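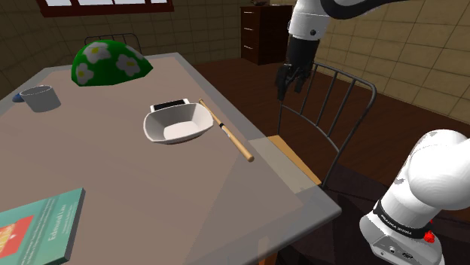 Fig. 1. The simulated room for week 3, table side. The bowl is in the middle of the table and the stick is next to it.

Week 3: long thin things

Right, so last week we all got quite good at boxes and I could see a few of you getting bored, which is fair enough. This week is the stick. I love the stick! It's the exercise I get the most emails about, so please read this before Friday and not on the bus there.

Everything runs in the simulator again, same login as before. Open the course folder, pick the room called Dovero and let it load (it's slow the first time, go and make a tea). If you get the one called Hastesa by mistake you'll know, because it hasn't got a table in it. Close it and try again, no harm done.

The job sounds like nothing. Pick up the stick, stand it upright, hold it there for 20 seconds of simulator time. The other bits on the table are there to be left alone. I take 2 marks off for each thing you knock over, and yes, the book counts if you send it onto the floor.

A few things before you start. A box is pretty forgiving about where you grab it, but a stick will swing. Grab it near one end and the far end wants to drop, and the further out you are the more it twists in the fingers. So work out where the balance point is first. Don't assume it's halfway along, as the density in the object file isn't the same the whole way down. You can read it off the file or you can find it by trial and error, I don't mind which, but say in your log which one you did.

Then think about the approach. The stick is lying right up against the bowl, so if you come down with the fingers open as wide as they'll go you may well clip the rim. Open them a bit less and come in square across the stick. Lots of people forget to turn the wrist to match the angle and then wonder why it rolls away.

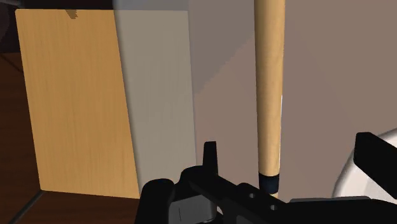 Fig. 2. Close view at the gripper: the stick upright, black tip at the bottom end.

I like to keep a close view like this open while I'm working. From across the room a stick can look perfectly straight and be leaning away from you, so check it from a second side as well before you trust it. The controller we're using is the Tsoukalas one from week 1 and its default speed is too high for this. Turn it down to 40 per cent for the lift and leave it there while you rotate.

You get 3000 steps per attempt. That's plenty if you've planned it and nowhere near enough if you're poking about, so do your poking about in practice mode (no limit, no marks).

To hand in: your script, your log, and a paragraph on your worst attempt. I do mean the worst one, they're much more useful to me than the good ones and I read them all.

Save it to the Welell folder with your group name in the title. If your group has changed since last week, tell me first or the marks go to the wrong people and it takes me ages to unpick.

Reading for next time is the chapter on friction, first half only. Skip the boxed sections unless you fancy the maths.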